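Dining table next to a tiled wall - oil or hardwax?

ruba_majali
Topic starter

Hello to all. I am new in this forum, but I am reading it since March and I learned many things, thank you for that.

We moved to an apartment where the dining corner is tiled, because the former owners had their kitchen there. The tiles are dark gray and we decided to keep them. My uncle gave us a long ash table which he made himself, and it will stand with the long side toward these tiles. The wood is raw now, only sanded. I must choose the finish and I am lost. The man in the paint shop recommended Proltix hardwax oil, my uncle says only pure linseed oil, and my husband wants varnish so he can put a hot cup on it without hearing my comments.

We eat there every day and have two children who paint and spill. What would you choose? And is it a problem that the table stands near a wall that gets cold in winter?

kurup_a

Welcome Ruba. I would go with hardwax oil. Linseed oil is beautiful but it needs a long time to cure and it makes ash quite yellow. If you like the pale color you have now, you will be sad after one year. Hardwax oil also changes the color, but less, and you can buy it with a little white pigment.

Put thin coats. Thinner than you believe is correct. Most of the sticky tables in this forum come from people who put it like butter on the bread.

UrielOcampo

I don't agree with Aravind, sorry. Linseed gets a bad name since people buy the cheap one and do not wipe it off. I finished my own table with it and I can repair a stain in the evening after dinner with a cloth and a bit of fine paper. With hardwax the repaired place often shines different from the rest, and then you look at it every morning with your coffee.

Also her uncle made the table. If he says linseed, I would listen to him, he knows which wood he used.

One important point: spread the oily rags flat outside to dry, or put them in water. They can catch fire alone. This is not a story for children, it happened in the workshop where I learned.

kurup_a

Uriel, the rags are the same danger with hardwax oil, so this is good advice for both. About the repair, I can only say that mine is not visible, but my table is matte. Maybe on satin it is worse.

afaf.h

Ruba, please don't take the varnish, whatever your husband says! We had varnish and it was lovely until the first deep scratch, then water went under it and made a gray cloud. To repair it we had to sand the entire top. I did it in the stairway and the neighbors did not speak to me.

For the cold wall: leave a gap. Three centimeters is enough for us. A wood top gets wider and narrower with the seasons, and if it is pressed against tile it will push on something. Crumbs fall in the gap, yes, but you can pull the table out.

ruba_majali
Topic starter

Thank you, this is very helpful! The gap I did not think about. So varnish is out (he took it well).

Now my other fear is the color. With pale wood and dark tile together, will it not be too hard, like an office? Everybody in my family says I should stain the table walnut.

mitsuko_s

Please do not stain the ash. I think light-brown wood beside dark gray tile is a very calm pair, and a walnut stain will make the corner heavy.
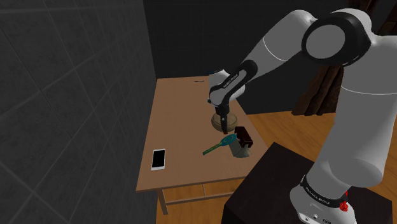 Image: Mitsuko Sugawara / Tamotmont

The tone of the wood there is a bit warmer than raw ash, so it is closer to what you will get after oil. Wet a small place under the table with water and you will see more or less the color of the oiled wood. For me the brown tone is exactly what makes the gray friendly. If it is still too strict for you, change the lamp before you change the table. A warm bulb does a lot.

kurup_a

+1 for the wet test. But raise the grain with water on the entire top too, let it dry and sand lightly again, otherwise it will feel rough after the first cleaning.

UrielOcampo

On this we agree, Aravind.

I would only add that walnut stain on ash shows the open grain very strong, almost like stripes. Some people love it. I don't.

afaf.h

I have walnut stain on ash and I love it, so now you know one of these people :) But mine stands by a white wall. Beside dark gray I would also stay with light.

ruba_majali
Topic starter

I did the wet test under the table and the color is warm like honey, my husband likes it also. We take the hardwax oil without pigment, matte. Uncle is informed and a little offended.

One last question, how long must I wait before the children can use it? On the can it says 10 days.

kurup_a

Light use sooner, if you are careful, but no water and no tablecloth until the 10 days are over. Keep the window a little open in this time - the smell is not terrible, but you will notice it at dinner.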